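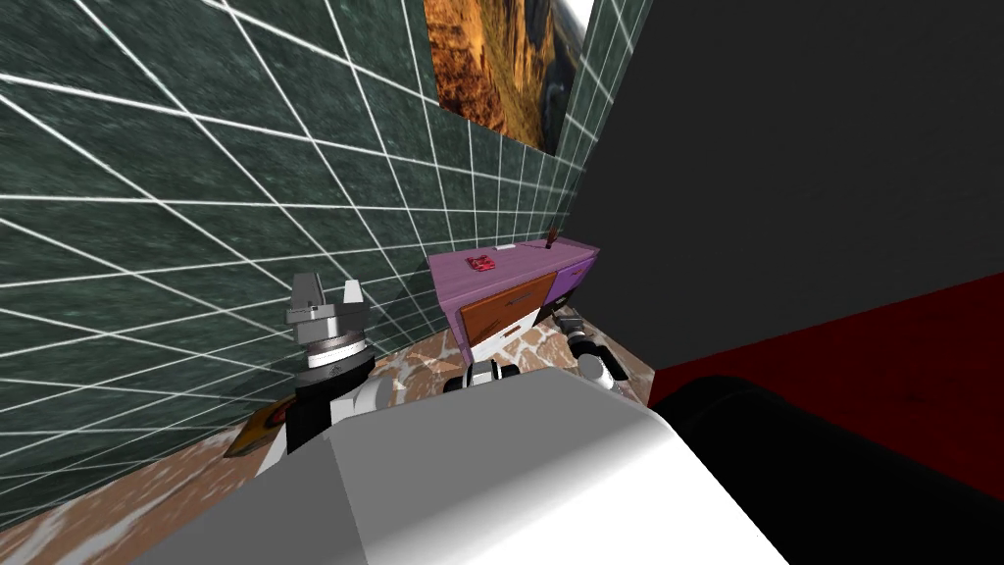
緑のタイルの壁と渓谷の額

サロン・ブレヴァウ 脱毛・まつげ施術室 安全点検チェックリスト(コメント付き)

点検日:2019年4月10日
対象:サンパイオ館206号室
点検者:アドラシオン・トレド
立会:ジャナイナ・バルボーザ(施術担当)
次回:5月、連休明けの最初の定休日

判定は「適」「要改善」「不適」「対象外」の四つ。「要改善」は営業を続けながら直すもの、「不適」は直るまで使用を止めるものを指す。コメント欄は点検者が書き、返答がある場合は行を改めて名前を付ける。

A ワックスウォーマーと加熱機器

A-1 本体の割れ、変形、焦げ跡がない
判定:適
コメント:ドルメティッツの据置型一台、小型一台とも外装に異常なし。小型の蓋のつまみが少し緩い。ねじを締めれば済む程度。

A-2 電源コードに被覆の傷、折れ、熱がない
判定:要改善
コメント:据置型のコードがワゴンの車輪に踏まれた形で潰れている。芯線は見えていないが、交換を手配すること。それまではワゴンを動かす前にコードを手で持ち上げる。
バルボーザ:当日中に交換用コードを注文しました。

A-3 100V用コンセントに直接差している(延長コード、たこ足なし)
判定:不適
コメント:小型ウォーマーとまつげ用のライトが同じ延長コードに入っていた。加熱機器は壁のコンセントに直接差す。延長コードはその場で外して事務机に戻した。小型ウォーマーは置き場所が決まるまで使わない。
バルボーザ:受付寄りのコンセントに移す案で考えています。ただ、そこだと施術台から手が届きません。
トレド:届かないなら台のほうを寄せてください。コードは延ばさない。

A-4 温度つまみの目盛りが読める
判定:要改善
コメント:据置型の目盛りが消えかけている。長く使っている人は指の感覚で合わせているようだが、新しく入る人には分からない。目盛りシールを貼り直す。

A-5 使用前に施術者自身の手首の内側で温度を確かめ、記録している
判定:適
コメント:三月分の記録を見た。抜けなし。字が薄い日があるので、鉛筆をやめてボールペンにする。

A-6 終業時に電源を切り、プラグを抜いている
判定:適
コメント:終業チェック表で確認。切った人の署名が毎日ある。

B 薬剤・消耗品

B-1 開封日が容器に書いてある
判定:要改善
コメント:まつげ用の前処理剤に日付のないものがあった。開封した人が分からないため廃棄。今後は開封した人がその場で書く。あとでまとめて書かない。

B-2 ロット番号を仕入台帳に写している
判定:適
コメント:アフターローション「スクソシス」のロット1491を抜き出して台帳と照合した。入荷日、本数とも一致。

B-3 まつげ用接着剤を直射日光と熱から離している
判定:要改善
コメント:ウォーマーと同じ棚に置いてあった。段は違うが上の段なので温まる。引き出しに移し、立てて保管すること。横に寝かせると口金が固まるという話も出たが、点検項目としては「熱から離す」だけを見る。

B-4 除去剤を接着剤と別の容器、別の場所に置いている
判定:適
コメント:置き場所は分かれている。ただし容器の形が似ているので、ラベルの地色を変えたほうがよい。急がない。

B-5 ワックスの使い回しをしていない
判定:適
コメント:スパチュラは一度塗るごとに捨てる運用。ゴミ箱の中身と在庫の減り方を見ても矛盾なし。モニターの方に伺っても、二度漬けは見ていないとのこと。

B-6 詰め替え容器に中身の名前が書いてある
判定:不適
コメント:無記名のスプレーボトルが一本。中身は消毒用エタノールと説明を受けたが、確かめようがないので廃棄した。以後、無記名のボトルは中身を問わず捨てる。
エジヴァウド・コンセイソン:あのボトルは私が作ったものです。申し訳ありません。ラベル用のテープを各ワゴンに置いておきます。

B-7 スプレー類を加熱機器の近くで使っていない
判定:適
コメント:冷却スプレーは施術後、ウォーマーの電源を切ってから使うと全員が答えた。

C お客様の確認

C-1 カウンセリング票に服薬、既往、アレルギーの欄がある
判定:適
コメント:欄はある。「その他」に小さく書かれた内容を見落とさないよう、受付で一度声に出して読み合わせる。

C-2 ピーリングや外用薬の使用を毎回聞いている
判定:要改善
コメント:初回は聞いているが、二回目以降の票に記入がないものが目立つ。角質を落とす美容液を使い始めたばかりの肌にワックスをすると、皮膚まで剥がれることがある。常連の方ほど聞き忘れる。票の一番上に欄を移す。
バルボーザ:移しました。印刷したものを次の点検で見せます。

C-3 パッチテストの実施日と結果を残している
判定:適
コメント:まつげの接着剤については全員分あり。ワックスは希望者のみで、断った方には署名をもらっている。

C-4 断る基準が文書になっている
判定:適
コメント:日焼け直後、傷、湿疹、目の充血。文書はスタッフ用の冊子に入っている。断ったときに次回の予約を無理に取らない、という一文はよいと思う。

C-5 施術後の注意書きを渡している
判定:要改善
コメント:渡しているが、コピーを重ねたせいで文字がつぶれている。元のデータから刷り直すこと。入浴と運動を控える時間が、口頭の説明と紙とで違っていた。紙のほうに合わせる。

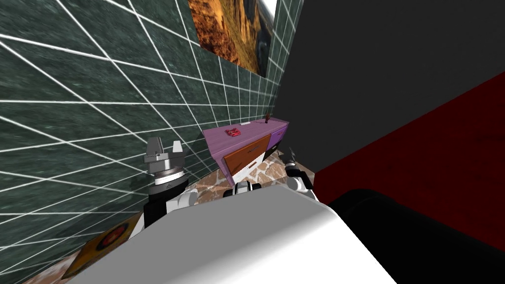
この先の読了時間:2分

D 器具の洗浄と消毒

D-1 ツイーザーを使用ごとに洗浄してから消毒している
判定:適
コメント:洗浄の手順書がシンクのそばにある。順番どおりにやってもらい、問題なし。接着剤が残ったまま消毒液に入れたものは見当たらない。

D-2 消毒液の交換日を記録している
判定:要改善
コメント:交換はしているが、書く場所が二か所あり、片方だけに書いた日がある。記録はノートに統一し、ホワイトボードのほうは消す。

D-3 「使用前」と「使用後」の容器が分かれている
判定:適
コメント:蓋付き、表示あり。

D-4 まつげブラシを一人一本としている
判定:適
コメント:使用後にお客様へ渡すか、目の前で捨てる。どちらを選んだかまでは記録しなくてよい。

D-5 タオル、シーツを一人ごとに替えている
判定:適
コメント:使い捨てシーツの在庫が少ない。入荷が遅れたときの代わりを決めておくこと。
コンセイソン:綿のシーツを棚の下段に用意しました。洗濯は業者に出します。

E 施術室

E-1 施術台の脚のがたつき、固定ねじの緩みがない
判定:要改善
コメント:頭側の右脚に緩みあり。六角レンチで締めたが、ねじ山が減っているようで最後まで効かない。部品を取り寄せる。高さ調節は問題なく動く。

E-2 床にワックスや油分が残っていない
判定:要改善
コメント:施術台の足元に薄く膜が残っていた。見た目では分からず、靴で踏んで初めて滑る。専用リムーバーで拭いたあと、水拭きまで行う。油性のリムーバーだけで終えるとかえって滑る。

E-3 換気
判定:適
コメント:接着剤を使う間は換気扇を回している。フィルターに埃。次回までに清掃。

E-4 照明
判定:適
コメント:まつげ用ライトの首が下がってくることがある。お客様の顔の上に来る器具なので、下がる癖が強くなったら使用をやめて連絡すること。

E-5 避難経路に物を置いていない
判定:適
コメント:廊下側に段ボールが二つあったが、点検中に片付いた。納品日に置きっぱなしになりやすい。届いた日のうちに開ける。

E-6 消火器の位置を全員が知っている
判定:要改善
コメント:一名が答えられなかった。朝礼で場所を確認する。使い方の講習は建物の訓練に合わせて受ける。

F 事故とヒヤリハットの記録

F-1 記録用紙がすぐ出せる
判定:適
コメント:受付の引き出し、上から二段目。

F-2 前回以降の記録を読み合わせた
判定:適
コメント:三件。いずれも受診には至っていない。内容は次のとおり。

一件目。眉のワックス後に赤みが翌日まで残ったと電話があった。担当はトゥアン・ゴー。カウンセリング票には美容液の記入がなく、電話口で聞くと前の晩に新しいものを使っていた。C-2を要改善としたのはこの件による。

二件目。前処理剤が目尻に流れ、しみたとの訴え。すぐに水で流し、施術は中止。綿棒に含ませる量が多かった。量の目安を手順書に写真付きで入れること。

三件目。施術者がウォーマーの縁に触れ、指に軽いやけど。冷水で冷やして当日の担当を交代した。縁が熱くなることは分かっていたが、容器を替えるときに手袋をしていなかった。容器の交換は電源を切り、手袋をして行う。

F-3 連絡先(皮膚科、眼科、建物管理)が最新である
判定:要改善
コメント:眼科の休診日が変わっている。書き直し。

総合コメント

不適はA-3とB-6の二項目。どちらもその場で使用を止め、延長コードの撤去と容器の廃棄までは終わっている。A-3は小型ウォーマーの置き場所が決まった時点で再点検する。写真で送ってもらえば足りるが、プラグの差し込み口まで入るように撮ること。

要改善のうち優先するのは、A-2のコード、C-2の聞き取り欄、E-1の台の脚。ほかは次回までで構わない。

修理の手配にかかる時間は、部品が国内にあれば約100時間と見ておけばよいとドルメティッツの窓口で言われた。日数で言ってほしかったが、連休前には届く計算になる。

スタッフからの追記

ウェリントン・ブラガンサ:C-5の注意書きですが、ポルトガル語版も同じように文字がつぶれていました。日本語版と一緒に刷り直します。控える時間の表記もそろえます。

トゥアン・ゴー:一件目のお客様にはその後お電話し、赤みは引いたと伺いました。次のご予約は入れていません。

トレド:了解。電話した日を記録用紙の裏に書いておいてください。

配布先:施術担当全員、受付、サンパイオ館管理室(E欄のみ)
保管:受付の青いファイル、前回分の上に綴じる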